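Student choir sign-up, grades 4 and 5
Posted in School Activities

May a student join the Westitz choir after the January start?
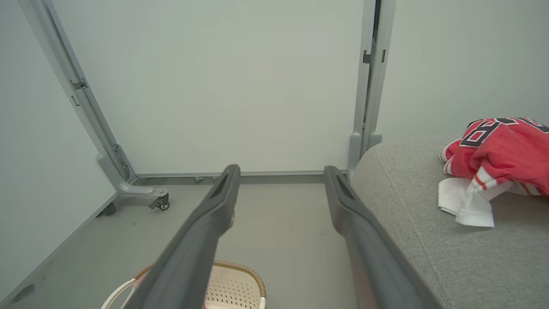
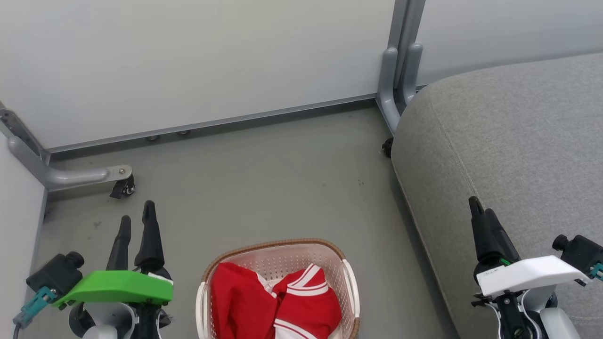
Whiteboard on its stand (first); basket with red garment (second).

Bisgaard
Yes. Late entry is permitted with a signed family form. Rehearsals begin at 7 in the morning, and members are expected to attend all of them until the spring concert.

Rinerico
Our school allowed it last year. Ask the office.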